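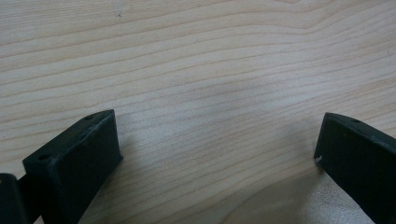

Figure 4-1. Wrist camera view, fingers open, bare wooden table.

Manuals > Komero Hand-Held Gripper > Section 4: Comparing finger sets

4. Comparing finger sets

Revised 9/29/25

Use this section to compare two sets of fingers on the same Komero hand-held gripper. It covers the Asley block fingers and the Kekska curved fingers. Other finger sets can be compared the same way if they fit the standard finger mount and leave the camera a view of both tips.

Finish Section 3 (camera mounting and focus) first. Do not change the camera angle between finger sets. If the angle has to be changed, discard the earlier results and start over from step 1 of 4.2.

4.1 What you need

- Komero gripper with wrist camera fitted
- Asley block fingers, left and right
- Kekska curved fingers, left and right
- Hex driver from the gripper kit
- Khúc controller, firmware from May or later
- Foam test block, 55 mm wide
- Steel test pin
- Soft brush
- Masking tape
- Result sheet (last page of this manual)

A plain table is best. Wood grain is acceptable as a background, including curved or uneven grain. Glass and polished metal are not, as the tip finder in the controller may pick up reflections of the fingers.

CAUTION: Switch the controller to HOLD before touching the finger screws. The linkage behind each finger can pinch.

4.2 Fitting the first set

1. Set the controller to HOLD and wait for the steady light.

2. Open the gripper by hand until the linkage reaches its stop.

3. Remove any fingers already fitted. Keep the screws with the fingers they came from. The Kekska screws are longer and will bottom out in the Asley block.

4. Brush both mounts clean.

5. Place the left Asley finger on its mount and start both screws by hand. Do the same on the right.

6. Tighten the screws a little at a time, going back and forth between the two on each finger. Stop when the finger no longer rocks. Do not use a power driver on printed parts.

7. Look over the tips. Brush off dust, chips and stray filament. Scuffs and pale print lines on the edges do not affect grip and can be left alone. A crack running into a screw hole means the finger must be replaced.

NOTE: The holes on the top face of the Asley finger stay visible to the camera after fitting. Do not cover them with tape. The tip finder uses the hole nearest each tip.

4.3 Checking the camera view

1. Set the controller to VIEW. The gripper will not close in this mode.

2. Hold the gripper over the table at working height with the fingers fully open and nothing between them.

3. Compare the live view with Figure 4-1. Both fingers should come in from the bottom corners with open table between them. The upper part of the view should be clear. The two fingers do not have to look the same size. A slight difference is normal with the hand-held mount.

4. Check that at least one hole can be seen on the top of each finger. If a finger shows none, the camera is tilted too far up. Go back to Section 3.

5. Check the light. A soft shadow next to a finger is fine, and so is a pale patch on the table, as long as the grain can still be seen through it. If the patch is pure white, move the lamp or turn the table.

6. Small specks on the table can stay if they are well away from the tips. Wipe off anything that falls inside the gap.

7. Press MARK. The controller stores the open position and shows a value on the second line. With Asley fingers the value should be between 84 and 100. Write it on the result sheet.

If the value is under 84, one finger is probably not seated. Loosen its screws, push it back against the mount, and tighten again. If the value is over 100, the linkage has gone past its stop. See Section 7.

NOTE: Part of the linkage may show as a dark rounded shape in a lower corner. The tip finder ignores it. If it hides any part of the finger tip, the camera has shifted sideways on its bracket.

4.4 Running the test

1. Tape a cross on the table. Set the foam block on the cross with its long side facing you.

2. Set the controller to RUN, force level 2.

3. Lower the gripper over the block, close, lift to the height of your elbow, hold for a slow count of five, and set the block back down on the cross.

4. Repeat until you have twenty lifts. Record each one as held, slipped or dropped. A block that turns between the fingers but stays up is recorded as slipped.

5. Change to the steel pin and do twenty more at force level 1.

CAUTION: Do not use force level 3 with printed fingers. The tips can bend inward and strike each other if the object slips out.

If a second person is going to run the other finger set, have both people run both sets. Hand speed makes a large difference with the pin.

4.5 Changing to the second set

1. Return to HOLD and remove the Asley fingers.

2. Fit the Kekska fingers as in 4.2, using their own screws. These fingers have a marked left and right. The letter faces the camera.

3. On the controller, choose FINGERS, then KEKSKA C. If you skip this, the controller will look for the Asley holes and report error 161.

4. Repeat 4.3. The curved tips sit closer together when open, so expect less table between them than in Figure 4-1. The range for MARK with these fingers is printed on the bag.

5. Repeat 4.4 with the same block, the same pin and the same lamp position.

4.6 Reading the results

Compare the foam block and pin results separately. Do not add them together. The flat inner face of the Asley finger suits blocks and boxes. The curved finger usually does better with pins and pens, but loses some of that when the tips wear.

A difference of one or two lifts out of twenty is too small to choose by. Run another twenty if the choice matters, starting with the set you tested last.

4.7 Problems during the test

Error 161 with the correct finger set chosen: the tip finder cannot see a hole. Clean the lens first, then the top of the fingers. Dust packed into a hole can be picked out with a toothpick.

Value drifts after MARK: check the bracket screws on the camera. Press MARK again after tightening.

Fingers meet unevenly: one screw is tighter than its partner. Loosen all of them and repeat steps 5 and 6 of 4.2.

Block drops at the same point in every lift: check whether the camera cable is pulling on the linkage. Leave a loose loop at the handle.

Continue with Section 5 to save the finger set as the default.

This site uses cookies to remember your language and product choice. Accept all | Settings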